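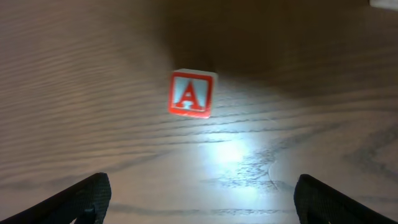 GRESOMLEY LEARNING RESOURCES PANEL

Minutes of the meeting held in August 2019

Present: Seo-ah Cha (Chair), Aaliyah Perron (Equipment and Purchasing), representatives of the infant, junior and special needs departments, and the clerk to the Panel.

Apologies were received from the representative of the library service.

1. Minutes of the previous meeting

The minutes of the March meeting were agreed as a correct record, subject to one correction. Under item 5, "Harkau" had been written as "Harkow" throughout. The clerk was asked to amend the file copy.

2. Matters arising

The storage cupboard in the 1833 building had been cleared and new shelves fitted. The key is now held at the front office and must be signed for. The Panel noted that the printer lease had been renewed on the same terms.

3. Harkau tabletop arm kit - report on the trial

Aaliyah Perron presented her report on the Harkau kit, which had been on loan to the Panel under the supplier's trial terms. The kit consists of a small arm with a two-fingered gripper, a wrist camera, a control box and a printed teaching guide. The supplier offers it to schools for work on sorting, spelling and simple programming.

The Panel had asked in March that the trial should use materials already found in classrooms. Alphabet blocks were chosen for the main exercise, in which pupils direct the arm to a named letter or number and have it picked up. Members considered the pictures attached to the report. 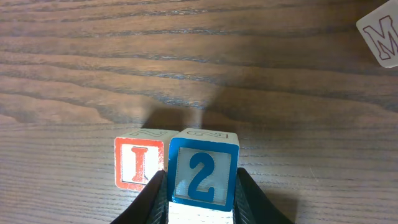 Item 3, Appendix A: the gripper closed on the "2" block, with the "I" block next to it.

Members raised the following points.

(a) The infant representative asked whether the arm could manage blocks standing close together. Ms Perron replied that it could be made to do so, but that pupils needed more practice with this than the teaching guide allowed for. She recommended that first lessons should use blocks set well apart.

(b) The special needs representative welcomed the large, plain buttons on the control box but felt that the warning tone was too loud. The supplier has confirmed that the tone can be turned down, though not switched off.

(c) The Chair asked about supervision. The guide states that one adult should be present for each arm in use. The junior representative doubted that this could be met in ordinary lessons and suggested that the kit was better suited to small groups.

(d) It was noted that light reflected from a varnished table could make letters harder to read on the camera view. Ms Perron undertook to ask the supplier whether a matt mat could be included in the price.

4. Cost and other offers

The price quoted by Harkau is 4000 pounds for a set, including delivery and 20 printed pupil workbooks. Repairs after the first year would be charged separately. Two other suppliers, Peng and Otero, had been invited to quote. Peng offered a cheaper arm without a camera. Otero had sent a brochure but no price, and the Panel agreed that its offer could not be considered until one was received.

There was some discussion of whether the camera was needed at all. The junior representative thought it the most useful part of the kit, as pupils could compare what they saw from their seats with what the arm was facing. The infant representative preferred the simpler product - her pupils would be working mainly with the buttons.

RESOLVED: that the Harkau trial be extended by 7 weeks on the present terms; that no order be placed before the Panel next meets; and that Otero be asked once more for a written price.

Action: Ms Perron to write to all three suppliers. Clerk to send the report to departments for comment.

5. Any other business

The junior representative asked that returned loan boxes be checked for missing leads before they go back into the cupboard. Agreed.

6. Next meeting

The date will be sent to members by the clerk. Papers should reach the office one week beforehand.

Signed as a correct record: Seo-ah Cha, Chair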